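Ticket 451
Subject: Repeat contact lens orders rejected at the practice, patients told "no valid check on record"
Raised by: Leonie Kuhlmann, front desk, Allen Eyecare
Assigned to: Sizwe Buthelezi, Cinuleo support
Priority: 2
Status: Closed

09:10 — Leonie Kuhlmann
Since we opened this morning the system has refused every repeat order for monthly lenses. I enter the patient, pick the lens, and get "Order blocked: no valid contact lens check on record". The patients do have checks on record. I can see them in the history tab with the optometrist's initials. Glasses orders go through as normal.

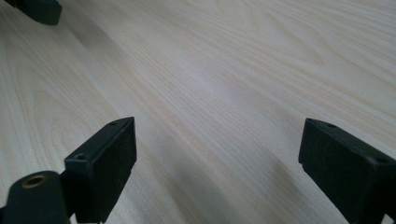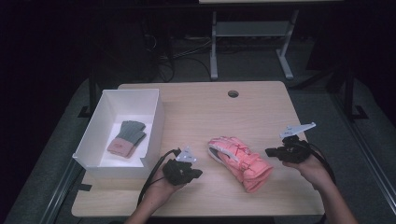
I have tried logging out, restarting the desk computer, and using the second computer in the pre-screening room. Same message on both. Three patients are waiting for me to ring them back, and one of them is down to her last pair.

09:32 — Sizwe Buthelezi
Thanks Leonie. Please send me one patient number where you are certain the check is in date, plus the lens type. No names in the ticket please. Also, does the block appear as soon as you pick the lens, or only when you press Confirm?

09:41 — Leonie Kuhlmann
Patient 930. Monthly lens for astigmatism, both eyes. Checked in April by Palesa Molefe, recall set to twelve months. The block comes up when I press Confirm.

10:05 — Sizwe Buthelezi
I can see the April check on 930 and it is complete: vision, fit, front of the eye, lid margins, all filled in. The order screen is reading the expiry field, though, and that is blank. The expiry should be worked out from the recall when the optometrist signs off. I'll look at a few more.

10:28 — Sizwe Buthelezi
Same thing on every record I opened. Contact lens checks have a recall but no expiry. Sight tests have both. Was anything changed in your settings last night or early today?

10:36 — Leonie Kuhlmann
Not by me. Bheki Mofokeng does our settings and he is at the other branch until lunch. I have left him a message.

10:50 — Palesa Molefe
Optometrist here, adding a clinical note. Please don't fix this by switching off the expiry check altogether. We have lens wearers with dry eye and lid inflammation who are on a six month recall for good reason, and the block is what stops them getting another year of lenses without being looked at. If a patient needs lenses today, I can look at the record and approve the supply myself on paper.

10:58 — Sizwe Buthelezi
Understood. The check stays on.

11:15 — Sizwe Buthelezi
Leonie, while we wait for Bheki, please do the following for urgent patients only:
1. Print the last contact lens check from the history tab.
2. Have the optometrist sign and date it.
3. Send the order to the supplier through the Plundlow portal directly, outside our system.
4. Write the portal order number on the printout and keep it. It will need entering later.

11:40 — Leonie Kuhlmann
Done for two patients, including the lady on her last pair. The third is happy to wait.

13:20 — Bheki Mofokeng
Back at my desk. I did make a change yesterday after closing. We had two recall templates, "CL check" and "CL aftercare", and staff kept mixing them up, so I merged them into one called "Contact lens check". I didn't touch expiry dates. The merge screen said 118 records would be updated and I pressed yes.

13:34 — Sizwe Buthelezi
That will be it. The expiry rule was attached to the old "CL check" template. When the two were merged the new template kept the recall but not the rule, and the expiry was cleared on all 118 records. The merge screen gives no warning of this. I have passed that to our developers as a fault.

Bheki, please go to Settings, Recalls, Contact lens check, and tell me what is shown under "Supply rule".

13:39 — Bheki Mofokeng
It says "None".

13:42 — Sizwe Buthelezi
Change it to "Expires with recall" and save. Don't press "Apply to existing" yet. I want a backup first.

14:10 — Sizwe Buthelezi
Backup taken. Please press "Apply to existing" now.

14:16 — Bheki Mofokeng
Finished. 118 records updated.

14:25 — Leonie Kuhlmann
Patient 930 goes through. I also tried one whose check ran out last year and that one is still blocked, as it should be.

14:48 — Palesa Molefe
I have gone through my six month patients. The expiry dates match the recall on all of them except one, where it shows twelve months. I had shortened that recall by hand after a corneal ulcer, so please check whether changes made by hand have been lost.

15:30 — Sizwe Buthelezi
Good catch. A recall edited after sign-off is stored separately and the update did not read it. I have run a search and yours is the only record affected. Corrected to six months, and I have added a note to the audit trail.

15:52 — Palesa Molefe
Confirmed, it now shows six months.

16:05 — Oratile Swanepoel, Cinuleo support lead
Reviewed. Merging recall templates has been disabled for all practices until the fault is fixed. Leonie, please enter the two portal orders under "Supplied outside system" so the patients' next reorder dates are right.

16:20 — Leonie Kuhlmann
Both entered and the third patient's order has gone through. Happy to close.

Ticket closed 16:22 by Sizwe Buthelezi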